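# Workshop tips: getting clean results from a robot teardown kit

Notes on the Sternex bench kit after one November of use, for small shops that strip desktop towers for parts. The kit is an arm, a two-finger gripper, a control box and software with 33 stored routines. We paid for the service plan as well.

**Lay the tower on its side, open side up.** The stored routines assume this. Take the side panel off by hand first. The arm can do it, but it takes about 7 minutes and scuffs the latch.

**Butt the case against a hard stop.** On a slotted aluminum table, bolt two stops into the grooves and push the case against both. A case that creeps a little during a drive pull will throw off every pick after it.

**Set grip force per part.** Use 40 percent for plastic drive caddies. Higher settings bow the rails inward and the caddy binds in the cage on the way back in. Bare drives without a caddy need softer finger pads, sold separately by Groltell.

**Tilt before you lift.** A caddy rarely has room for a straight pull once the cables are in the way. Edit the drive routine so the wrist turns early, and tie back loose cable bundles before you press start. The arm does not see thin cables well.

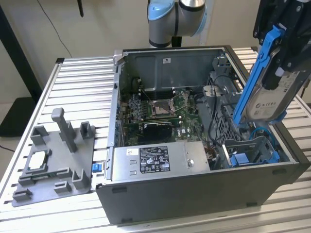
Chareonsuk wrote in to say the tilt angle matters less than the speed, and that dropping the approach speed by half cured nearly all of the jams on older towers. The same note advises against the automatic retry, as a second push on a crooked caddy can crack the latch tab.

We tried the slower speed and kept it. The retry setting is under Motion, then Recovery – it is on by default and comes back on after each update.

**Print your own part holders.** The holder files that ship with the kit are loose for small chips. Scale the pocket down slightly and test with a dead processor. Gray filament gave our camera less glare than white.

**Keep static in mind.** Ground the table and the chassis, and check the strap on the gripper mount monthly.

**Cost.** The service plan is 700 dollars a year through Testby and covers pads, belts and remote calibration. Calibration is the useful part. Pads wear slowly, and belts can be changed with one hex key. A shop that opens only a few towers a week can skip the plan and pay per visit.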